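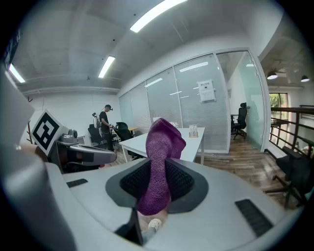 Can a machine pair and fold socks yet?

I have over 60 socks and no patience. Is there anything I can buy that does this at home?
melier_60

Not that I'd pay for. Grabbing one sock is fairly solved - a soft, fuzzy one gives a gripper plenty to hold. Finding its partner in a heap is where things slow down. My July laundry is still waiting.
Vandberg

Depends what you mean by "does". Shops have had folding machines for years, but you feed them by hand, so you're the robot.
Alvarado

just buy all the same color
omel972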